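Textile Conservation Workshop, Bench Notebook
Entry dated 11/18/25
Entered by: Benedikt Tanner
Subject: Wet cleaning trials, Bukhari loan, cotton lining samples

The purpose of the present entry is to record the second round of washing trials on the detached lining fragments from the Bukhari loan, and to set out the points to be settled before treatment of the main panel is approved. Colleagues are asked to read it together with the April entry, in which the first round and the fibre identification are described.

Condition before treatment. The fragments are plain-weave cotton, undyed, with a yellow-brown tideline along one selvedge. Surface dust was removed by low suction through a screen. The tideline did not respond to suction, as expected. A small area of old adhesive at the corner of fragment 15 was left in place. It is brittle and should not be picked at dry.

Method. Fragments were placed face up on polyester film and wetted out in deionised water at room temperature. Three baths were given without detergent, followed by one with the Stimen solution at the lower of the two strengths agreed in April. Each bath was drained from beneath and the fragments were not lifted while wet. Contact time was kept to 15 minutes per bath. Rinsing continued until the conductivity reading of the waste water had settled, and this took longer than in the first round. The readings in order were 281, 113 and 64 microsiemens, after which there was no further change worth recording.

Results. The general greyness has lifted well. The tideline is paler but its outer margin is still sharp, and in raking light there is a slight stiffness along it. Fragment 15 released a faint brown colour into the second bath, which I take to be from the adhesive. The bath was changed at once and no transfer to the neighbouring piece was found. The weave did not shift at the cut edges. pH of the final rinse was neutral by strip. The meter was not used, as its buffer solution is out of date.

Drying. The fragments were blotted and dried flat under net, pinned at the borders only. The Fandetti blotting paper left a very fine lint on two pieces. It brushed off, but I would not wish to see it on the panel, where the silk would hold it. The Plustex sheet gave no such trouble and is to be preferred, although it takes up water more slowly and must be changed more often.

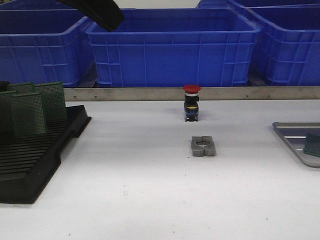
Proposals for the panel. The lining is to be washed separately from the silk in all cases. The red silk thread at the upper border has not yet passed a wet spot test and no immersion is to be considered until it has. Spot tests should be repeated with the Stimen solution as well as with plain water, on the reverse, and left under weight overnight before reading.

Outstanding matters. The lender's written consent covers the lining only and must be extended. Fresh buffer solution is to be ordered. The large tray has a scratch in the base and should be lined with film before use. Net offcuts from this trial have been rinsed and may be used again for tests.

Samples of the waste water from baths one and four are in the refrigerator, second shelf, labelled with my initials. Please do not discard them before Friday.

B.T.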